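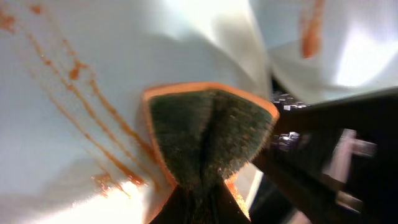 Lundi 20 juillet 2026 – bornage et servitude

Levé à cinq heures, sur la parcelle 481 avant la chaleur. Oluf Gunnlaugsson avait apporté la station totale, moi les plans de 1974 et la copie de l'acte Vigfúsdóttir. Objet de la journée : vérifier la limite nord avant la mise en vente, et savoir une fois pour toutes si le chemin d'accès au lac passe chez nous ou chez le voisin.

Bornes retrouvées : celle de l'angle nord-est, en granit, intacte ; celle de l'angle nord-ouest, couchée, donc sans valeur tant qu'un géomètre ne l'a pas rétablie. La borne intermédiaire portée au plan n'existe plus ou se trouve sous le remblai du talus. Oluf a sondé à la barre à mine sans résultat. Écart entre la clôture et la ligne théorique : 60 cm à notre détriment, au droit du hangar à bateaux. La clôture est ancienne, le voisin pourrait invoquer la prescription. À soumettre au notaire, sans en parler avant.

L'acte Vigfúsdóttir mentionne un droit de passage « à pied et avec brouette » au profit du fonds voisin. Rien sur les véhicules. Or le voisin descend sa remorque par là chaque été. Mervyn Goodall soutient que l'usage a étendu la servitude ; je ne le crois pas, un titre écrit ne s'élargit pas tout seul. Nous avons échangé deux courriels secs là-dessus dans la matinée. Il maintient sa position et demande une visite contradictoire en septembre, après le passage des premiers acquéreurs. Je préférerais l'inverse.

Le ponton, ensuite. Longueur mesurée : 17 m depuis le nu du mur de soutènement. L'autorisation d'occupation en prévoit 15. Les deux mètres supplémentaires correspondent à la plateforme en T posée par le propriétaire précédent. Deux possibilités : déposer une demande de régularisation, ou démonter la plateforme. Villads Eskildsen, chez Drostard, m'a chiffré le démontage par téléphone, devis écrit attendu jeudi. Il recommande aussi de remplacer trois pieux côté large, attaqués à hauteur de la ligne d'eau. J'ai piqué le bois au tournevis : la lame entre de deux centimètres sur le troisième, à peine sur les deux autres. Je ne remplacerais que celui-là.

Niveau du lac relevé à l'échelle à midi, sous la moyenne de juillet. Tirant d'eau disponible au bout du ponton suffisant pour une barque ou un petit dériveur, insuffisant pour un quillard. À écrire clairement dans l'annonce.

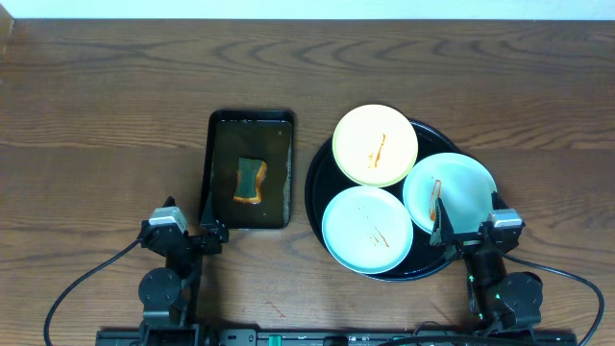 Gunhild Østergaard a rappelé vers quinze heures pour l'agence. Elle tient à la formule « accès direct à l'eau » en tête du texte. Je lui ai répondu que le terrain touche bien la rive mais que la bande riveraine est grevée du passage public, et que l'acheteur doit le lire dans l'annonce, pas chez le notaire. Elle a noté, sans enthousiasme. Désaccord aussi sur la surface : elle reprend la contenance cadastrale, je veux attendre le procès-verbal de bornage. Le mandat n'est pas signé, je garde donc la main sur ce point.

Assainissement : fosse contrôlée par Lekton au printemps, rapport favorable avec une réserve sur la ventilation secondaire. Le rapport est dans la chemise grise, il en faut une copie pour le dossier de diagnostics. Le regard côté cuisine ferme mal, joint à changer. L'électricité reste à faire contrôler en entier, le tableau du hangar compris.

Zyanya Hinojosa, qui avait visité en mai, a écrit ce soir. Elle reste intéressée sous condition d'un certificat d'urbanisme pour l'extension côté lac. La zone est inconstructible dans la bande littorale, l'extension ne peut donc se faire qu'à l'arrière, côté route de Grunum. Je lui envoie demain l'extrait du plan local avec la limite surlignée. Si elle renonce, autant le savoir avant de payer le démontage.

Reste à faire : convoquer le voisin pour le bornage amiable, lettre recommandée ; retrouver l'avenant à l'autorisation du ponton, s'il existe ; rendre la barre à mine à Oluf.

Couché à vingt-trois heures. Vent d'ouest, baromètre en baisse.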